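Paper Records FAQ - Trultier Shared Offices

Updated July. Read this before you email the desk please.

What counts as a paper record?
Signed leases, invoices, insurance letters, anything with ink on it. Printouts of emails, no. Recycle those.

Where do they go?
In a cabinet, in a binder or box file. Not on the windowsill. 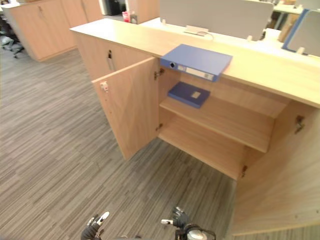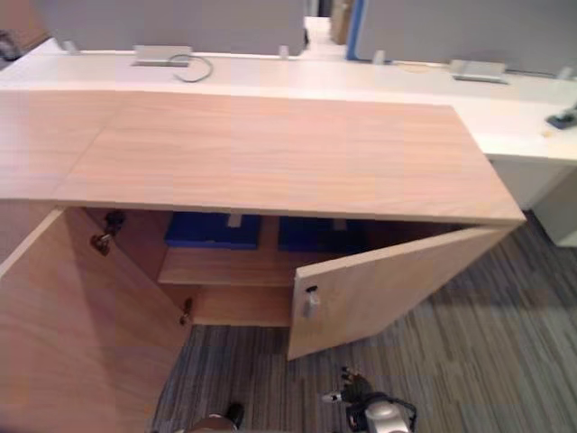
Office cabinets, doors open.

How long do I keep stuff?
Depends on your accountant. Ask them, we can't advise. Leases stay till the lease is over plus 2 years, thats our rule for the building.

Do you supply binders?
No. Kanholm on the ground floor sells them, closed Sunday.

Lost my key. Now what?
Form 81, at the desk. New key is $40. Old one turns up later, still $40, sorry.

Can I send boxes to off-site storage?
Yes, Isaksson picks up. Label all four sides, company name and suite. No label, no pickup.

How do I get a box back?
Call ext. 865 before noon, usually next working day. After noon add a day. Rush requests cost extra, ask for teh current rate.

Shredding?
Locked bin by the mail room. Staples are fine, binder clips are not.

We're moving to the Trustidstead building, do our records move too?
Only if you tick the box on the move form.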